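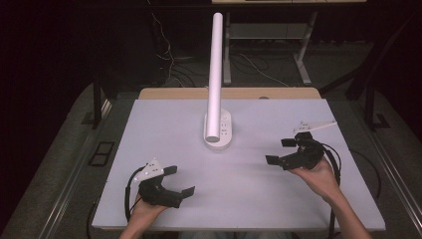
How often should a desk lamp be cleaned? Once a month is plenty for most lamps, with a quick dusting in between if the desk sits under an air vent.

## Desk lamps, winter gallery

Tuesday, January 3, 2023

Over the break we went through the desk lamps on the second floor at Clomberg and gave each one a place, a label and a cleaning. The list stood at 442 items of small office equipment before we began, and the lamps were the part of it in the worst order. Several had lost their adapters. Two were listed under the wrong room.

The white lamp at the top of the page is the plain kind most people ask for. It has a rounded oval base, a straight white pole and three small gray buttons set in a short column on the base. We like the controls down there. You can find them with one hand while you are reading.

### Where to put it

A lamp like this one wants a flat, steady surface. For a right-handed writer, put it on the left side of the desk so the hand does not throw a shadow on the page. For a left-handed writer, do the reverse. Keep it back far enough to leave space for a notebook and a cup.

The Wyss room has deep desks, so lamps can go against the wall. The desks in Nelletti are narrow, and a clip-on lamp is a better choice there. We have ordered 5 of those and expect them in May.

### Cleaning

Unplug the lamp first and let it cool. Wipe the base and pole with a dry microfiber cloth. For marks that stay, dampen a corner of the cloth with water and a drop of dish soap, then dry the spot right away. Go lightly over the buttons. Do not spray anything straight onto the base.

White plastic can yellow in strong sun. Move the lamp away from a south window if it is going to be left in one spot all summer.

### Borrowing and returning

Lamps can be signed out at the front desk for up to 2 weeks. Write the label number on the sheet, along with your room. Bring back the lamp and the adapter together. If the adapter is missing, tell us when you drop it off and we will look for a match in the spares drawer.

Please report a lamp that flickers or leans more than it should. A loose pole can usually be tightened in nearly 5 minutes, and we would like to do that before it gets worse.

### Still to do

- Label the spare adapters by voltage
- Move the old halogen lamps out of the Jono closet
- Check the power strips in Wyss
- Add the clip-on lamps to the list when they arrive

More pictures will go up once the third-floor lamps have been sorted.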